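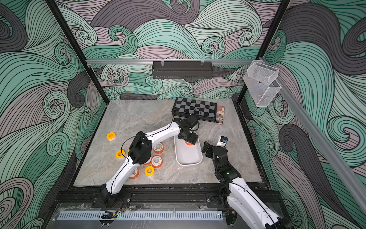

Living > Small Spaces > Storage

Search articles Go

Rails before shelves: fitting out a games table

By Vega Vidal

A games table loses surface faster than any other table in the house. Boards stay out, card boxes collect beside them, and the tape used to mend split lids never goes back to its drawer. The usual remedy is a shelf. A horizontal rail is cheaper to fit and easier to change.

Aluminum rail suits this work. It is light, it cuts with a fine-toothed hacksaw, and a wire basket can hang from it on a pair of clips. Keep the basket long and shallow. Deep ones hide dice and spare pieces at the bottom, and they swing when pulled.

Clear acrylic containers belong at the end of the rail, where the contents can be checked from a chair. Mount them one above the other, with the lower one set slightly back or forward so that both can be reached.

On the table itself, one low-sided tray is enough. It takes whatever is in use – tape, scissors, a pencil – and can be lifted off when play starts. A chessboard can stay at the back edge all year.

Patterned walls are a matter of taste. Strong curls in green and grey will make small black fittings harder to pick out, so fit the rail first and paper later if you are unsure. Marble-patterned tops show crumbs less than plain white.

Check fixings every March.

Related articles
Card boxes that survive a move
Choosing a hacksaw blade
Wire baskets: coated or bare?
Papering behind a fixed rail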